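Bülent Polat
August 19, 2021

A few posts on practice suturing, as several people asked what I use and how I go about it. Long thread, sorry.

I keep a log of every stitch session. The notebook went past 2,000 knots in May. The first 300 were poor and I would not show them to anyone.

Pads first. I have tried Zutness and Berkik. The Zutness one is firmer and holds its shape, but the edges of the cut tear if you pull upwards. Berkik is softer and closer to what I want, though it wears out sooner. I got 113 stitches out of my last one before the holes started to join up.

Thread: black, always. I bought a reel of undyed once to save money and spent the whole evening looking for the tail. Juretti sell black in packs of 100 and that does me for a good while.

Length matters more than brand. Too long and you spend your time pulling slack through. Too short and you run out before the last throw. I cut mine a bit shorter than the leaflet says.

Now the part I get asked about most, which is instrument ties. 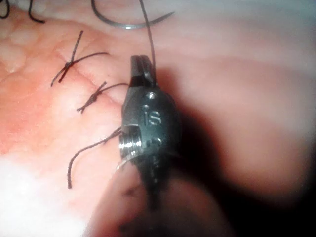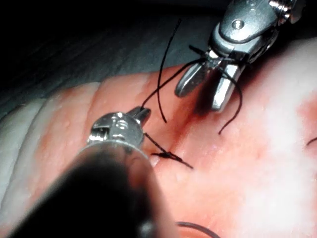 Black thread and metal jaws in both.
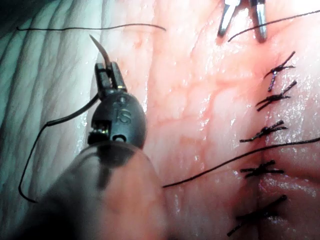
My order for each stitch is the same every time. Needle in square to the surface, follow the curve round, out the other side at the same distance from the edge. Then pull through slowly and stop while there is still a short tail.

Most of my bad stitches come from the needle going in at a slant. The bite is then shallow on one side and the edges sit at different heights. If that happens I take it out and do it again – no point tying it.

For the knot: first throw doubled, lay it flat, then two singles in opposite directions. If you go the same way twice you get a granny and it slips. I still do this when I am tired.

On tension. The edges should meet and no more. If the pad puckers, you have pulled too hard. With instruments you have to judge this by eye, so watch the edges of the cut and leave the knot alone until they touch.

Where to grip: I hold the needle a little way back from the middle. Right at the end it tends to twist. Never grip the point.

Someone asked about the Howlader workbook. It is fine for the diagrams. The chapter on running stitches is too short and the spacing guide is printed too small to use at the bench.

I do nearly an hour at a time, then stop. After that the spacing goes and I am only practising mistakes.

Next week I will post on continuous suturing, once I have a fresh pad. Questions below and I will get to them in the evening.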